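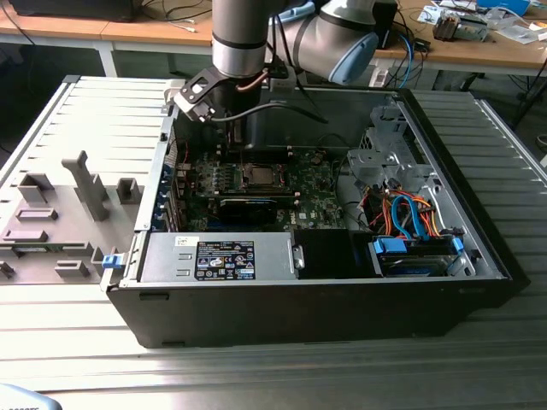 Minutes of the Zodley Repair Club, March meeting

March. Minutes taken by Othmane Hegazy

Started at 7.10 pm, the advertised time being 7.00. Nine present, two of them for the biscuits.

1. Last month's minutes
Agreed, with one correction: the toaster was "returned", and the word "defeated" is struck out.

2. The desktop tower
Black case, side panel off, lying on its side. Discussion of whether to mend it, strip it or carry on walking past it. In its favour: the processor is in its socket, the graphics card is there, the hard drive sits in its cage on blue plastic rails, and the power supply is a proper silver lump. Against it: one drive bay is empty, and the orange, red and blue SATA cables have been looped over the drive cage in a manner Mrs Uler called "festive".
Agreed to mend. Memory to be tested one stick at a time. The drive is to be wiped before anyone gets curious about what is on it.

3. Blue plastic
Long exchange on whether the blue parts inside a case are the ones you are meant to touch. Mr Zacharopoulos says yes, always. The secretary pointed out that Mr Zacharopoulos also said this about the photocopier. Left open.

4. Screws
The side panel screws are to go in the lidded tub marked TOWER. The tub marked MISC is full and is not to be regarded as a filing system.

5. Money
Balance 107 pounds. Trurnine have quoted 74 for a replacement solid state drive and a fan. Approved, five to three, one member being in the kitchen.

6. Any other business
Kettle: still on the list. Hall hire goes up in the summer. The meeting declined to have an opinion.

Closed 8.45 pm.

Comments (3)

Pat U.: I said "cheerful", not "festive". Please amend.

gnz_repairs: Put fresh thermal paste on while you're in there. Costs next to nothing.

Zacharopoulos: The photocopier was a special case.

Contact the secretary | © Zodley Repair Club | Back to top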